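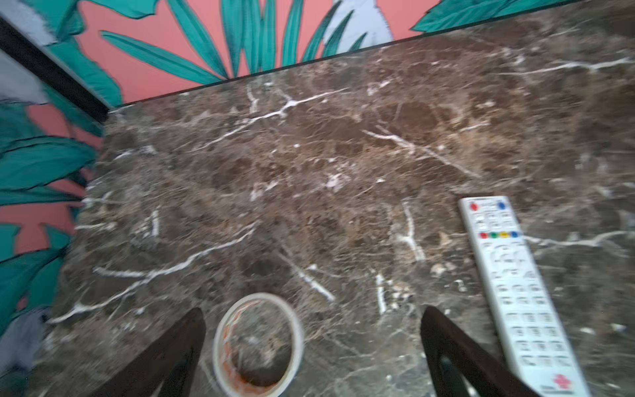
Brown marble with white veins, remote over on the right

Bratent Boards > Radio & Music Talk > Nusrat and Sadia on Morning Table: so they were friends the WHOLE time??

marzipan_lou
Started November 14, 2019

OK who else was listening this morning? I was in the car in the school drop-off line and I nearly drove onto the curb. Nusrat Kazmi comes on as the surprise guest, first time on air with Sadia Butt since she left the show, and Sadia just casually says they've had dinner together nearly every month since the split. Every month! After all those digs! After the song!

For anyone who missed it, the big stuff:

Nusrat says the famous walkout was over a parking space and not over money. She'd been up since three, somebody from sales was in her spot, and she went home. By lunch it was everywhere that she had quit, and she says she was too stubborn to call in and say she hadn't.

Sadia says she found out from a listener's voicemail and cried in the tape closet. Then she was mad for a year. Then Nusrat turned up at her mother's birthday with a cake and they made up in the kitchen.

And the Wukoritz song, "Dead Air," is NOT about Sadia. Nusrat co-wrote it before they'd even met. I have been singing that thing at the top of my lungs for years thinking it was a feud song.

I'm so happy I could burst. Thoughts??

greenroom_gus
Heard it live too and I had a big dumb smile on my face the entire hour. The way they fell right back into finishing each other's weather reports! You can't fake that. Sadia has been good with the rotating co-hosts but she hasn't laughed like that in ages, the real one, the honk.

pennyfromaccounts
Going to be the grump here. I loved the show too, I'm not a hater, but we all spent years picking sides and they let us. Sadia did that bit every Friday where she "couldn't remember" who used to sit in the other chair. If they were splitting an appetizer the night before, that's a bit rich. It feels like a ratings thing.

marzipan_lou
See, I thought of that, but they never said they hated each other. Go back and listen! It was the callers. Sadia would say "the other chair" and a caller would jump in with something nasty and she'd move on to traffic.

pennyfromaccounts
She moved on to traffic with a chuckle, Lou.

greenroom_gus
lol she did chuckle 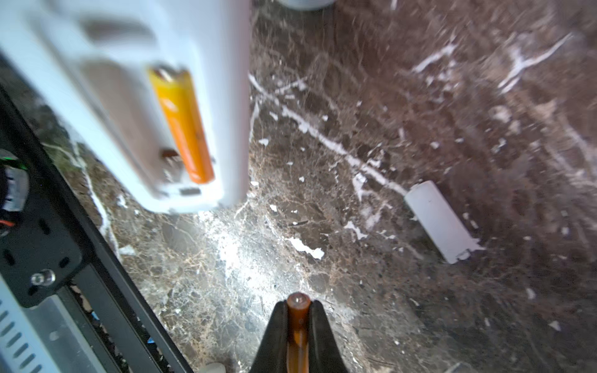
Where can I hear the whole interview if I missed it this morning?
The full hour is up on the Tuvora app under Morning Table, and the station will repeat it Sunday night at eight.

tollbooth_tina
Thank you, I only caught the last part, and I was yelling at my kitchen radio. The Tuvora one has the off-air chat left in after the second song, don't skip it. Sadia asks if Nusrat still sleeps with the TV on, and Nusrat goes "only the cooking channel" and they both lose it.

Also can we talk about the voice note? Nusrat kept Sadia's first ever message to her, from when they got paired up, and played it on air. Sadia sounds about twelve and she's so polite! "Dear Ms. Kazmi, I will bring my own mug." I had to sit down.

oldschool_radiohead
I've been on these boards 13 years and I want to back up Penny a little. The parking space story doesn't hold together for me. When Nusrat left, she was on the Ekström evening show within a couple of weeks. You don't get a contract like that over a weekend. Somebody had been having lunches. I don't think less of her for it, she was the better interviewer and she'd outgrown the prize wheel, but let's not pretend it was all about a parking spot.

marzipan_lou
She covered that though! She said Ekström had asked her before and she'd turned him down, and then once the papers had her quitting he called again. I believe her. She sounded embarrassed, if anything.

oldschool_radiohead
Fair, I missed the first ten minutes. I still think there were lunches.

greenroom_gus
There were definitely lunches. I support the lunches.

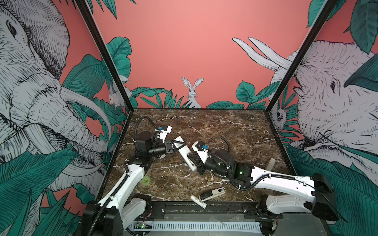
Hare in the middle, an elephant on either side

djbiscuit
Ran a poll over in the Lounge this afternoon: "Did you believe the feud?" We're at 834 votes already, which for a poll about a morning show is wild. Yes is winning by a mile, so Penny, you're in good company. The old feud thread is also back on page one with 2363 replies and I've been reading it with popcorn. Some of you had THEORIES. One person was convinced Nusrat's new haircut was a message.

pennyfromaccounts
That was me. I stand by the haircut.

tollbooth_tina
PENNY

pennyfromaccounts
She cut it to exactly the length Sadia made fun of in October that year. I took notes. But fine, I listened to the whole thing on Tuvora just now while making soup and I'll admit the mug part got me. I'm still annoyed. I'm annoyed and a little misty, put it that way.

marzipan_lou
That's the best review anyone could give it. Come sit with us!

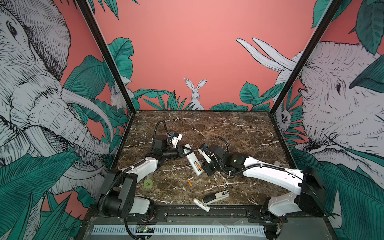 What I want to talk about is the reunion special, because did everyone catch that right at the end? Sadia said "we've got 90 minutes in December and we don't know what to do with it yet," and Nusrat went "don't say that!" and then they cut to the news. That has to be a live show with both of them, doesn't it? I'd go in a heartbeat. I hope they bring back Couples Court and the terrible quiz, and please, please let them do it on a proper stage with something fun behind them and not the gray curtain from the anniversary show. Give me a coral pink wall like the one back there, with the black-and-white jungle drawings and the teal leaves down the sides – it'd suit the two of them so well, all loud and cheerful. They could walk out to "Dead Air" now that we know it's safe. I'd scream.
– marzipan_lou

greenroom_gus
OK the pink would be fantastic. Sadia would wear orange just to clash with it. And if Wukoritz play it live I will be insufferable for months, sorry in advance to my wife.

oldschool_radiohead
I'd rather they kept it in the studio. Morning Table was never a stage show. The anniversary one had all that applause and they kept stopping to wait for it, and it wrecked the timing. Two mics, a pot of coffee, take some calls. Let people ring in and ask about the lunches.

djbiscuit
Hard disagree, the anniversary show was great fun, I met my roommate in the line for it. But taking calls is a good idea. They could do a stage AND phones.

tollbooth_tina
My sister-in-law listens in the bakery where she works and she says all the bakers stopped when Nusrat said good morning. They burned a tray of rolls. So I don't care if it's a stage or a studio or the parking lot, I just want it to happen.

pennyfromaccounts
It should be in the parking lot. In her space.

marzipan_lou
PENNY that's genius, somebody send that in. I'm emailing the show right now, I'll post here if they read it out tomorrow!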